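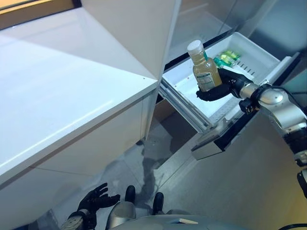 Rules for a humanoid working at a fridge or freezer drawer?

Posted by Halima Mosoti in Home and Service Robots

We run a two-armed walking robot in a test kitchen at Penrose. It puts bottles and packets into a pull-out freezer drawer and takes them out again. So far our written rules cover the emergency stop and who may stand near the robot, and nothing else. I have to turn in a proper procedure in September. I'd like to know what other people write down for this kind of job, mainly drawer handling, bottles of liquid, and where people can stand. Is there a standard I can just point to?

4 replies hidden by filter, showing 2

Mwanaisha Mfaume

There is no single standard that covers your kitchen. ISO 13482 deals with personal care robots and is the one most people start from. ISO 12100 is the general one for risk assessment. Read both, then write your own sheet for the task. Ours is two pages and it gets used more than the standards do.

What we have for drawers and bottles:

Pull the drawer to its stop before the hand goes in with anything. A half-open drawer moves when it is touched.

No person reaches into the drawer or the gap beside the cabinet while the arms are powered. If something has to be moved by hand, stop the robot first and say so out loud.

Screw caps get checked by a person before the run. We only allow closed plastic bottles. No glass.

Never fill a bottle to the top if it is going to be frozen. Leave air space.

Every bottle has a label saying what is in it, even if it is only water with coloring. Test liquids stay out of any fridge that holds food people eat.

Keep the second hand open and clear of the drawer front until it has a job to do. We had a finger joint caught by a closing drawer on our old Vikarar unit.

Route cables so they can't catch on the drawer lip or the door. Check this with the arm at full reach as well as at rest.

Spills on tile: stop, wipe, dry, then restart from the standing position. A walking robot should not step on a wet floor at all.

Log every drop. We have 1,809 placements logged and 44 drops, and 17 of those happened during the handover from one hand to the other. That is why we now do handovers over the counter.

For standing distance, measure the full reach of the arm with the longest item in the hand, then add room for a fall. Tape it on the floor.

Jadska

Just keep everyone out of the room and you don't need most of that. We did 305 runs at Pullthorpe with the door shut and one person on the stop button. Also set a grip force limit, thin bottles crush easily.

Reply from Mwanaisha Mfaume

You still need the sheet. Someone has to go in to reset the drawer.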